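Process Technician, Solvent and Wash Fluid Recovery
Eberhard Fluid Recovery Pty Ltd, Murnura
Posted June 28, 2020

Eberhard Fluid Recovery designs, builds and services batch distillation units for the recovery of spent cleaning solvents. The company was formed in 2010 by Engelbert Pfister, who remains managing director. Units are sold to printers, panel beaters, boat builders and parts-washing shops. All fabrication, assembly and pressure testing is carried out at the Murnura works. A service depot operates at Nillullow.

We are seeking a Process Technician to join the test and commissioning section. The position is full time and permanent, subject to a probation period, and reports to Balthasar Gruber, Test and Commissioning Manager. The start date is in August.

The technician will run factory acceptance tests on new and rebuilt units, including vacuum hold, condenser performance and over-temperature cut-out checks. Boil-down trials are run on customer samples, and the technician records yield, residue and cycle time for each batch. Results are entered in the test register on the same shift. The role also covers calibration of temperature and level sensors, replacement of seals and liners, and preparation of test certificates for dispatch with each unit.

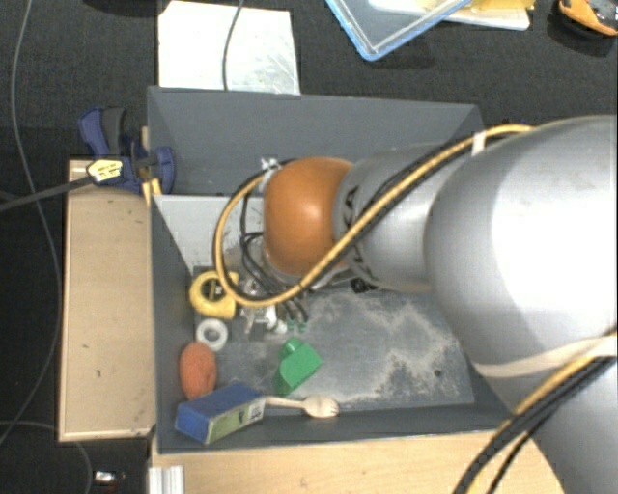 Most of the work in the first year will be on the Flalness series, our current batch unit with a nominal capacity of 44 litres. Older models are still in service with many customers and come back to Murnura for rebuild. The technician will be expected to read the drawings for both and to mark up changes where the unit as built differs from the drawing.

Travel to Nillullow is required for service support, normally for 2 days at a time. A company vehicle is provided. Occasional visits to customer sites are made with a second technician.

Essential requirements:
Trade certificate or diploma in mechanical, electrical, instrumentation or process plant work
Experience with heated or pressurised equipment in a workshop or plant
Ability to read piping and wiring diagrams
Working knowledge of safe handling practice for flammable liquids
Current driver's licence
Ability to pass a pre-employment medical, including a respirator fit test

Experience with vacuum pumps, hazardous area wiring or basic laboratory analysis would be an advantage. Training on our own equipment is given on site.

Hours are 7.00 am to 3.30 pm. Overtime is paid at the applicable rate when a test has to run past the end of the shift. The hourly rate depends on qualifications and will be discussed at interview. Work clothing, safety boots and prescription safety glasses are supplied. A relocation allowance of up to $3000 is payable on receipts to an applicant moving to the Murnura district.

Apply in writing with a résumé, copies of trade papers and the names of two referees, one of whom should be a recent supervisor. Address applications to Balthasar Gruber at the Murnura office and quote "Process Technician" on the cover. Applications may also be left at the Nillullow depot counter during business hours. Shortlisted applicants will be asked to attend an interview and a short practical test at Murnura. Applicants must have the right to work in Australia.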